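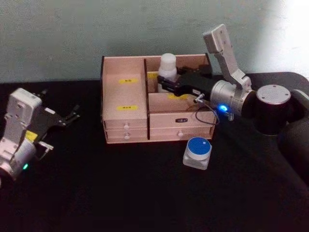
Speaker notes - Velgate open afternoon, 28th July

Good afternoon everyone, and thank you for coming in. I'm Tiziana Carbone, and I work with Elspeth Baxter on a project we call Wumbei. Elspeth wrote most of the software you'll hear about, so please save the truly awful questions for her. She's by the door.

(Wait for people to sit. Check the mic at the back.)

I want to talk about tidying up. We all know how to put a bottle away. You reach over the side, you lower it in, you let go, and your mind is on dinner the whole time. For a robot with two arms, the letting go is where we've spent most of our year. A desk organizer has walls close together, so the fingers that carried the bottle in have to open again with hardly any room to do it. If they open too wide they push on the wall, and then the whole organizer shifts and everything the robot thought it knew about where the drawers are is a little bit wrong.

Our method is called Undavow, and I promise it's simpler than the name. A person drives the arms by hand to show the robot the job. We record that, and we train on it like plenty of other labs do. What we've added is that each demonstration gets split at the moment of release, and the two parts are learned separately - the reach as one skill, the letting go and backing out as another. Elspeth had been suggesting this since last winter and I was slow to come around, I'll admit that freely.

(Slow down for the numbers.)

We collected 1408 demonstrations of the full task, and then 2772 short ones of only the release. The short ones are so much quicker to gather, and kinder on the person driving! With both sets together, the robot bumped the organizer nearly half as often as it did with the full demonstrations alone. I was delighted with that.

It still has trouble with two things. One is clear glass, where the cameras lose the edge. The other is cables, because a cable hanging off the wrist can drape over the front of the organizer and the model has no idea it's there. We're rerouting ours now.

The next round is at Trullstead, with different furniture and, I hope, different colours. Our black tabletop is lovely to work on but it does spoil you.

(If time is short, skip the drawers and go to questions.)

Drawers, quickly. Small round knobs are harder than they look, as the fingers need to land square on them. We haven't trained for that yet. Elspeth has a plan, and she'll happily tell you about it over tea.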